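Contents | Previous | Next | Index

Chapter 6
Two Arms, One Bench
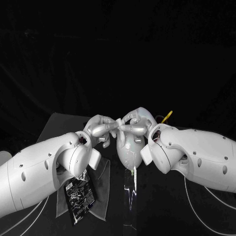 Most first builds have one arm. A single arm can pick up a block, move it, and put it down, and a beginner can get that far in a few weekends. Trouble starts when a job needs one hand to hold and the other to work. Opening a bag is such a job. So is tying a knot, or handling anything round and slick that slides away when pushed from one side.

This chapter follows a two-arm build at Hutgate, a shared workshop in Bokville. Yolanda Tran and Mounir Alaoui began it in May with a bench, a roll of black fabric for a backdrop, and a budget that did not stretch to mistakes. Their notebook runs to 46 pages, and much of it deals with cables. A cable that lies slack when the arm is folded may pull tight when the arm reaches across the bench — and a tight cable will drag a wrist off its mark long before it breaks.

The harder problem is force. When two hands hold one object, each hand pushes against the other through it. If both motors try to hold an exact position, a small error in either one turns into a squeeze. Tran's answer was to let one hand lead and the other give way a little. Section 6.2 explains how this is done in software, and Section 6.3 covers the limits you should set before power is applied.

You will need the joint tables from Chapter 5. Readers who skipped them should go back now — the first exercise uses all 34 entries.

6.1 Laying Out the Bench

Begin with the distance between the two shoulders. Measure it from center to center, with both arms unpowered.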